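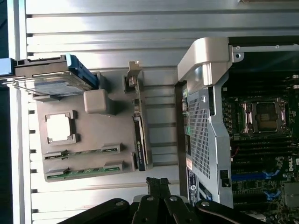 Mock-up board with drive caddy, two memory slots and upright expansion card, beside the workstation chassis.

Bench notes: hardware course, November intake

The Grube training board now comes before any work on a live chassis. Trainees seat and remove the memory, card and drive on the plastic fixture until each step is clean, then move to the tower. Kelechi Aliyu has set 13 exercises, and the sheet is filed under Vistar 230. 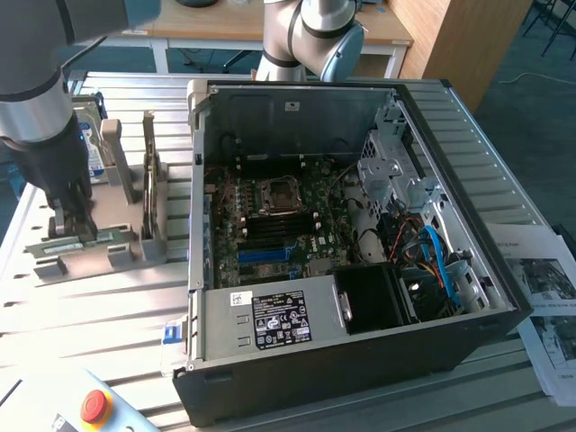
Work on the tower is done with the case on its side and the panel off. Check that the latches at both ends of a memory slot are open before inserting a module. Keep the drive cables clear of the board, and do not touch the contacts in the CPU socket. Power supplies stay closed at all times.

Bench bookings go to Seren Hopkin. Groups are limited to 2 per bench.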